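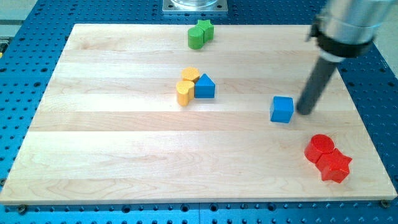

Painted blocks, part two: finish and sizing

April 26, 2024

Last time I covered cutting the profiles. The notes below are on paint, on keeping the tops flat, and on a mistake with the stars that cost me an evening.

All the shapes are prisms. The outline is drawn on the end grain side of the blank, cut on the scroll saw, and the sides are left square to the top. It makes for dull sawing but it has one large advantage, in that every block will stand up. The heart and the star are the awkward ones. The heart has a tight inside corner between the lobes which the sanding drum won't reach, so I finish it with a folded strip of 180 grit. The star has five of these corners, and on the first batch I rounded the points over too far while trying to clean them up. Flora Haldane looked at one and asked if it was a flower.

Paint is Gultero matt in green, yellow, blue and red, thinned slightly for the first coat. I had intended one colour per shape. Yeshi Teshome, who is having the set for her class, asked for the colours and shapes to be mixed so that the children can sort by either, and she was right. Green went on the cylinder and a star, yellow on the hexagon and a heart, blue on the cube and the triangular prism.

Coats: 2 on the sides, 3 on the tops. End grain drinks the first one and looks patchy until the third. Blue covers best. Yellow is poor, and if I did it again I would prime under it with white.

For drying I stand them on a maple board with gaps between. They can go together once the paint has cured, but not before. I lost a cube face in September by putting two away overnight while they were still tacky. They came apart with a crack and took a patch of blue with them, down to bare wood.

Flatness is worth checking before painting. I put each block on the board and push down on opposite corners with a fingertip. If it ticks, it goes back on the sanding plate. The edge-glued board is flat enough for this if you keep off the seams. Fraser Munro uses a piece of float glass, which I accept is better.

Cost for the paint was 19 pounds, with plenty left in all four tins. Wood was offcuts.

Still to do: a tray with a lid, and a second go at the stars using a finer blade. Neville Stockdale has suggested a sealing coat of Clinum wax over the paint. I'll try it on one of the flower-shaped rejects first and report back.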